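Facilities and Workshop Board > Parts Storage > Push-button switches: keep assembled or separate?

Kandpal_Stores
Members are asked to comment on the storage of panel switches at the Sumesen bench. The present rule (item 7) requires that contact blocks be removed before the switches are put away. I propose that they be stored complete.

H_MacRitchie
I do not support the change. A complete switch takes up more drawer space, and the blocks are issued separately on 841 forms.

Sider_Panels
With respect to Mr. MacRitchie, the 841 form has not been used at our site since July. Complete switches are easier to check against the drawing.

H_MacRitchie
That may be the case at Sider. Our stock is still issued by part. I would accept complete storage for green, red and yellow only, with the enclosure boxes kept in a separate drawer.

Kandpal_Stores
Noted. The revised wording of item 7 will be posted on 22 January 2025.
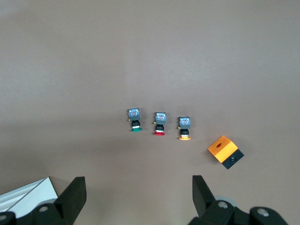
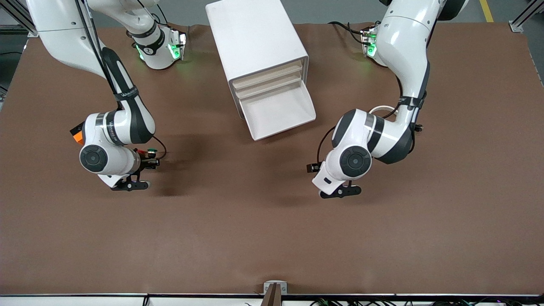 Top: green, red and yellow switches with an enclosure box. Bottom: the white drawer cabinet on the brown mat.

Jarkemeo_QA
No objection, provided the drawers are labeled by cap color.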